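Minutes of the Onthorpe Ice Hockey Club players' and supporters' meeting, Sunday evening

I'm doing the minutes again, so apologies in advance for my spelling. There were 28 of us in the room by the time we got going, and a few more wandered in during item two.

1. Last meeting

Agreed as a true record, apart from the bit where I'd put the Pluldale away game down as a win. It was a draw and we lost the shoot-out. Corrected now!

2. Ice time

The rink wants to move our late session to 6.15 in the morning. You can imagine how that went down. We had a good long moan and then a vote, and we're going to ask for the old slot back and offer to share it with the under-16s every other week. I'm writing the letter and will send it round before it goes.

3. Away travel

The coach to Pluldale cost us £321 last time and we had a lot of empty seats. We talked about going in cars, but the goalies pointed out (quite loudly) that their kit takes up a whole boot each. We settled on a smaller coach, with supporters able to book a seat up to the night before. Please do book – turning up and hoping won't work with the smaller one.

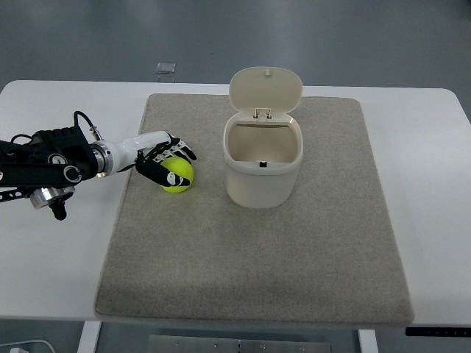
4. Kit

Sterero have quoted for new home shirts and the samples went round the room. Everyone liked the darker blue, me included, though the numbers on the back looked a bit small to some. We'll ask for bigger ones and order after that. Socks can wait until next season.

5. Magalhães Cup

We're in! First round is at home in December and we can sell 139 tickets on top of the season ticket holders. Last year's game brought in 70 walk-ups, so we should be all right if we get the posters out early. I've said I'll do the ones for the high street.

6. Anything else

The changing room heater is still broken. The rink has been told, again.

We finished at 9.20. Next meeting is after the first cup game, same room.

Recent items
Pluldale away: match report
Season tickets: how to renew
Under-16s trial dates
Minutes of the summer meeting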